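Local News | Water & Utilities
December
By staff, Grivley

Boil notice lifted for most of Grivley, east side still waiting

The boil-water notice that has covered Grivley since early this month was dropped at 6 a.m. for everyone west of the rail line. East side homes, plus the Boltby Road trailer park, stay under it until at least tomorrow night.

Town water office says two clean rounds of samples came back for the west side. East side has one clean round so far, needs a second.

The notice went out after a main broke under Magnusson Street and pressure fell across most of town. Crews had the pipe patched by the next morning but low pressure can let dirt and bacteria in through small leaks, so state rules call for testing before anyone gets the all clear. The broken section was 60 years old. Another stretch just like it, 17 blocks long, is still in the ground and is on the list for replacement next summer - if the money comes through.

If you're on the west side, run cold taps for five minutes before drinking. Dump the ice maker tray, then dump the next batch too. Change fridge filters. Water heaters don't need draining unless the water looks cloudy.

East side, keep boiling. One full minute at a rolling boil, let it cool, store it covered. Showers are fine, just don't swallow any. Dishwashers are OK on the hot cycle.

Free bottled water is at the Boltby fire hall until 8 tonight, one case per household. Bring something with your adress on it. The hall had nearly 60 cases left at noon and another truck is due this afternoon. People who can't drive can call the water office and have a case dropped off.

Both schools reopened this morning. Fountains at the elementary are still bagged over becuase the building sits on the east side line. Kids should bring a bottle from home.

Restaurants on Main got word late last night. A couple of them were open for breakfast, but no fountain drinks yet, they have to flush the lines first. The laundromat never closed.
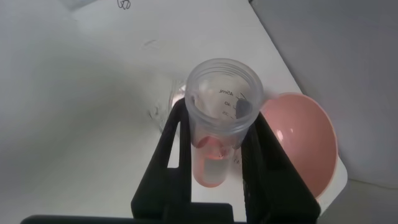
A clear plastic tube with a threaded neck. Water test results are posted at town hall.

Billing: the office says it will take $43 off the next bill for every account that was under the notice, east or west. No form needed. Renters who pay water through the landlord should ask the landlord, the credit goes to whoever holds the account.

Magnusson Street stays down to one lane between the bank and Trarken Hardware while the road gets patched. Trucks should use the bypass.

Next update from the water office is expected at 4 p.m. We'll post it when we get it.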